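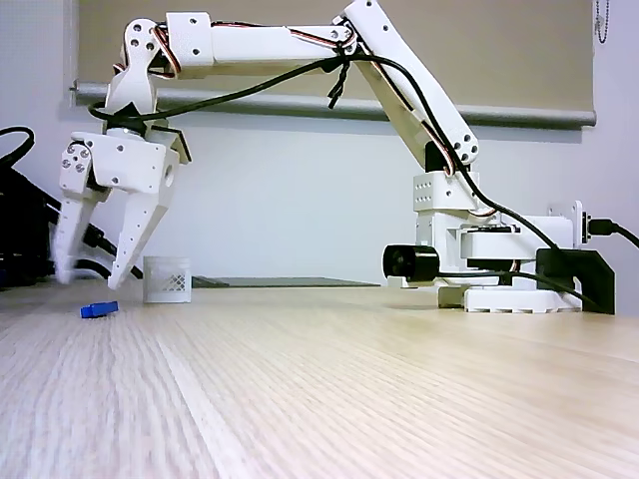
White arm on a light wooden tabletop.

Keeping cables and chargers under control

Sort every cable you own into two piles, power and data. If you can't say what a cable is for, put it in a bag with the month on it and throw it out at e-waste if the bag is still shut by March.

Label both ends. Masking tape and a marker will do. Thịnh Nông wrote in to say bread tags work on thin phone cords, and they do.

Coil cables loosely, no tighter than the width of your palm. Don't wrap them around the charger brick. The wire gives out first where it leaves the plug.

Portable speakers and power banks going into a drawer for the winter should be left half charged. Top them up every 2 months. 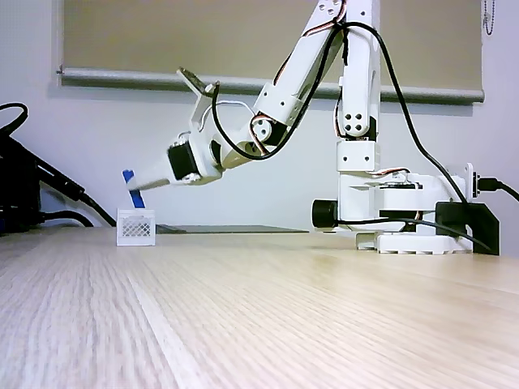
Cable running off to the right of the base.

For a charging shelf, screw a power board to the underside and leave 4 cm clear at the back for air. I used a shelf from Fudby, 200 mm deep, and the tablets fit standing up. Don't put the board behind curtains or under cushions.

Dusty ports: turn the device off and use a dry wooden toothpick, gently. No pins, and no blowing into it.

Frayed cords go in the bin for e-waste. Electrical tape is not a repair.

Next: cleaning headphone pads, with a method from Tainá Sales.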